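Workshop Tips: Recording Dish-Handling Examples

Tips collected from the people who run the two-arm tables at Wildale. Most of them cost us an afternoon before we wrote them down. If you are setting up your own table to record plates and bowls being moved by hand-guided arms, start with the dishes and work outward.

Choosing the dishes

Buy plain ones in solid colors. Pink against a white top is easy to pick out when you are going through recordings later, and so is a dark plate. Get at least two of the same color, so the model sees that a pink plate can turn up in more than one place.

Mix the weights. Paper plates are worth having even though they are a nuisance. They flex when the fingers close and they tilt when lifted by the rim. Slow down for them, especially on the way up. A quick lift smears the plate in the picture, and a recording full of smears is hard to label.

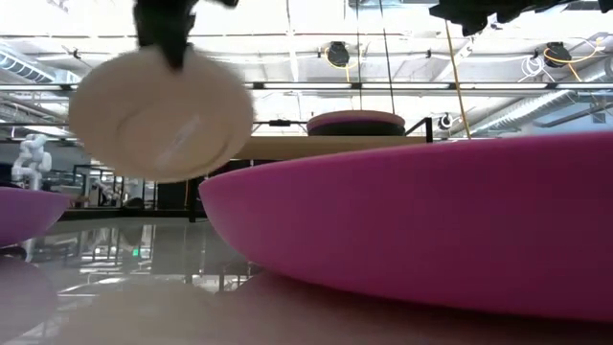 Setting the table

Wipe the top before the first recording. A shiny surface picks up the colors of the dishes and whatever is standing behind the table. That is fine as long as it stays the same all session. Fingerprints and grease spots don't.

Leave small gaps between plates. One finger has to get down past the rim, and if two plates touch you will drag the neighbor along. Keep a few touching layouts for later, after the easy ones are done, and put them in a separate folder.

Don't measure out the positions. Set the dishes down by hand, a little differently each time. Sarita Tripathi used to mark spots with pencil, and the model trained on those recordings reached for the marks and missed any plate that had been moved.

Use a low rack if you have one. Lifting a plate up to a shelf and lowering one from it are different motions, and you need both. Check that the rack's feet sit flat before you begin. Ours rocked until Venkatesh Salian put felt under one corner.

Guiding the arms

Open the gripper fully before you come near a rim. Approach from above, pause, close, pause again, then lift. The pauses feel silly but they make it much easier to cut the recording into steps.

Park the arm you are not using over bare table, well away from the next plate. If both arms have a job, decide the order before you press record and say it out loud to your partner.

Watch the cable loops at the wrist. They need enough slack to turn, but a loop that hangs too low will catch a rim. Look at them again after every break.

Keep some of the misses. A plate that slips and gets picked up again is a useful example if the second try is clean. Throw out anything where you stopped to think for more than a few seconds.

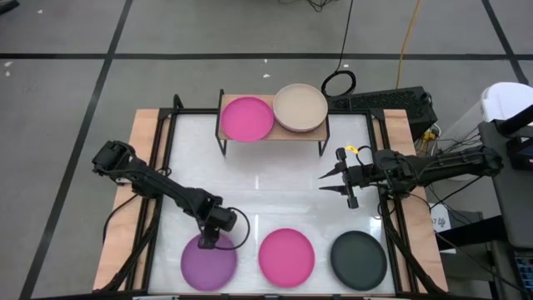
Wildale, 07/03/2020

Added after this week's sessions:

Change the layout after 11 recordings, even if it is going well. Bhavana Iyer went through the whole set, 2595 recordings at the time, and the long runs on one layout were the least useful part of it.

Name the dishes by color and position in your notes, such as "pink, rack, left" or "purple, front, left." Two pink plates on one table will confuse anyone who reads "pink plate" a month later.

Swap operators every half hour or so. Tired hands start taking the same path every time, and you can see it in the data.

Don't lean on the side boards while recording. It shakes the top.

Write the notes between recordings and not at the end of the day. Usha Murthy keeps a sheet with three columns: layout, which arm, anything odd. The last column is usually blank, and that's okay.

Back up before you put the dishes away. If a file is bad, you can still set the same layout again and redo it.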